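Forums > Housekeeping and Cleaning > Trash, Recycling and Bins > Perforated wastebaskets: liner or no liner?

tilegrout52
Posted 30/04/2026

We have 12 small wastebaskets on our floor, one under each work table. They are the round plastic kind with holes in the sides. The old ones were solid metal and everyone put a grocery bag in them. The new ones came without any instructions and now half the tables use bags and half don't. I have been asked to write up one way of doing it for everybody.

My own view is no liner. It's dry trash only, wrappers and packing strips and that kind of thing, and a bag in a basket that size gets thrown out when it's a quarter full. We went through 798 small liners last year just for this floor.

What do other people do?

mopbucket_lou
I would line them. I clean offices for a living and the unlined ones are the worst part of the shift. Gum, coffee drips, staples through the holes. You empty it and then you still have to wipe the inside.

The holes make it worse. In a solid basket a spill stays in the basket. In yours it goes on the floor.

tilegrout52
No coffee at these tables. Drinks have to stay in the break room. I should have put that in the first post.

Barnside
Depends on the floor too. What is it?

tilegrout52
Polished tile, gray with a marble pattern. It shows dust but it wipes off easily.

Barnside
Then I wouldn't worry much. On carpet I'd say line them, no question. On tile you can pick the basket up and run a dust mop under it. We have the same setup at the Wollidmont building and have had unlined baskets there since July. The only complaint was pencil shavings coming out through the holes, and we fixed that by giving the pencil people a solid basket.

quietcorner
I don't agree with no liner when there are tissues and masks going in. At our place people still wear disposable masks for dusty work and they drop them in whatever basket is closest. I don't want to reach in and pull out somebody's mask, and they do catch on the rim or lie against the side when you tip it.

mopbucket_lou
Same. Anything that has been on a face should be in a bag.

Barnside
Wear gloves? You should have gloves on for trash anyway.

quietcorner
I have gloves. It's still one more thing to fish out. And not everybody who empties a desk basket is a cleaner. At our place it's whoever sits there.

tilegrout52
OK, that is a fair point about the masks. We do get some. Would one lined bin by the door for masks and tissues be enough, and leave the table baskets bare?

quietcorner
If people use it. Ours didn't until we moved it next to the coat hooks. Before that it was behind the door and stayed empty.

penny_per_bag
Since money came up. The liners we buy at Barent come in a case of 2,006, which is a strange count, but that's what is printed on the carton. We used nearly a whole case in a year with the bags changed every day. Then we changed to twice a week and only if the basket was over half, and it dropped a lot. So you can have liners and not waste them. The waste is from changing them every night.

mopbucket_lou
Our contract says every night. I can't leave a used bag in there even if there is one gum wrapper in it.

penny_per_bag
Then it's the contract that needs fixing. Ask them to let you tip the basket into the big bag and leave the liner in place.

mopbucket_lou
I have asked. The answer was no. We took over from Espinoza Cleaning and the wording came over with the job.

Barnside
One thing against liners in the perforated ones: the bag never sits right. There's nothing to tuck it under at the rim, so it slides down the first time something heavy goes in. Then the trash goes between the bag and the wall and you have to clean the basket anyway.

penny_per_bag
Use a Nurau band. It's just a big rubber band but it holds. Or tie a knot in the corner of the bag so it fits tight.

Barnside
The knot works. I never got on with the bands, they dry out and snap.

tilegrout52
One more question. How do you wash them? The holes collect lint.

mopbucket_lou
Dish soap, warm water, old toothbrush or a bottle brush. Do it in a utility sink and put them upside down on a towel. Don't use the abrasive powder on plastic, it scratches and then the scratches hold dirt.

quietcorner
We do ours outside with a hose. Takes a few minutes for the lot.

tilegrout52
Thanks all. I went with no liner at the tables and one lined bin next to the coats. I know two of you would do it the other way. If it turns into a mess I'll go back to bags. Draft of the sheet is below, tell me if something is missing.

1. Table baskets are for dry trash only. No food, no cups, no wet wipes.

2. No bags in the table baskets. If you find one, leave it in until the next emptying and then don't replace it.

3. Masks and tissues go in the lined bin next to the coats. Put gloves on before you take out any that ended up in a table basket.

4. Check the basket before you tip it. Light plastic doesn't always come out with the rest, so look down the sides. The one under this table has a folded mask lying against the wall, with thin blue plastic strips and a crumpled piece of teal plastic in there too. The mask comes out first and goes in the lined bin. Tip the rest into the big bag.

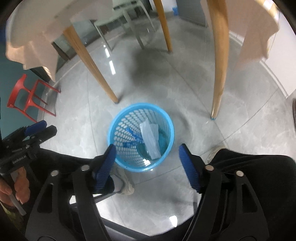 5. Dust mop the tile where the basket stands, then put it back under the table, far enough in that it doesn't get kicked. Wash the basket with dish soap and a brush once a month and let it dry upside down.

quietcorner
Add something about broken glass and blades. Somebody will put one in.

tilegrout52
Good call, adding it under 1.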